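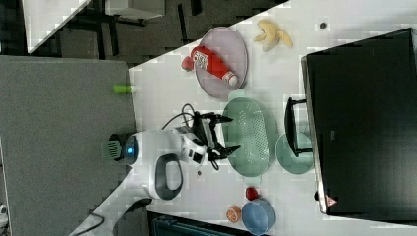
Restau Kitchen Policy: what you get, and what we'd want to know before buying it

Reseller notes, Trolimex evaluation desk. Updated in May.

Restau is a trained control policy for a single tabletop arm with a two-finger gripper. Lulleo sells it as a download plus a year of support. The pitch is that it learned household pick-and-place from 1,273 demonstrations and now handles kitchen objects it has never met. We stock it. We are less sure about the second half of that sentence.

The method is ordinary imitation learning. An operator drives the arm, the system records an overhead view and a wrist view, and a network learns to predict the next stretch of motion. The claimed new part is a weighting step that makes the wrist view count for more as the gripper closes in. Lulleo calls this "late focus" and credits it with most of the gain over its previous release.
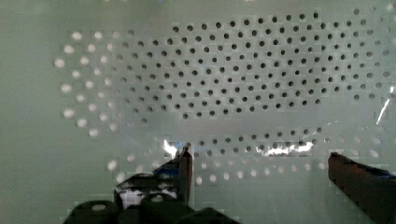
Perforated surfaces are where we would push hardest. Up close, a colander gives the network a repeating pattern with very little to say where the middle is, and glare on clear film can wash out part of that. The data sheet reports one success rate for all objects. We asked for a breakdown by object and were told it is planned. Until we see it, assume that bananas and bottles are carrying the average.

The baseline bothers us too. The older release was trained on fewer demonstrations, so the comparison mixes more data with a new method. A fair test would train both on the same set. The Vũ benchmark does this as a matter of course, and Restau has no entry there.

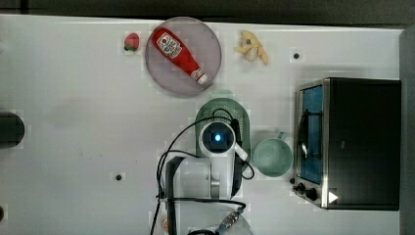

Results in the data sheet come from 6 layouts with 5 trials each. Thirty trials will tell you whether a policy works at all. They won't separate two decent ones, and the sheet gives no error bars. It also doesn't say who decided what counted as a success, or whether a nudged plate was a failure.

Included: policy weights, overhead and wrist calibration scripts, sample recordings, 6 reset templates for laying out the table.
Not included: arm, gripper, cameras, tableware.
Returns: accepted if the activation key is unused.

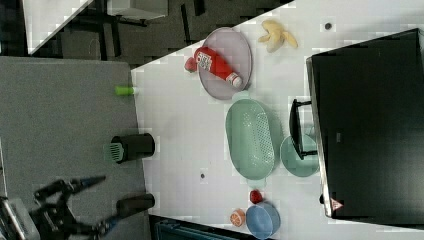

Overhead view of a test table: ketchup bottle on the lavender plate, mint-green colander below it, gripper at lower left.

If you already collect your own demonstrations, the calibration scripts may be worth the price. If you want something that works on your dishes straight from the download, ask us for a trial key first and run it on your worst object. Support calls are taken on Thursday afternoons.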